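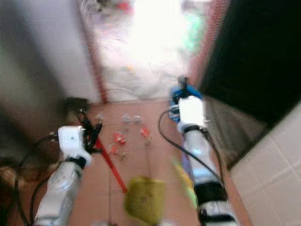

**Can a two-armed machine be left to clear a tiled floor without supervision?**
At the Clilta site it may do so only with an attendant within reach of the stop control.

## Skarnov Household Trials: Floor Work Checklist, January

- [x] Stop control tested before arms are powered.
 Comment: Passed on first press.
- [x] Small items left on the tiles before the run.
 Comment: Red, pale gray and tan pieces were down, as the task sheet requires.
- [x] Long-handled tool held in the gripper.
 Comment: Red stick held in the left gripper. Grip force to be logged separately.
- [ ] Cables clear of the work area.
 Comment: Not met. One cable loops over the floor near the right arm. Refit clips before the next run.
- [ ] Arm clearance from walls and door frame confirmed.
 Comment: The passage is narrow. Minimum clearance is 30 mm; measurement outstanding.
- [ ] Lighting balanced between passage and doorway.
 Comment: Doorway far too bright. Fit a shade.
- [x] Run log current.
 Comment: 3,748 entries on file. Porotari to receive a copy.

**Rating:** Supervised use only. Unsupervised use will be reconsidered after 400 further runs without a stop.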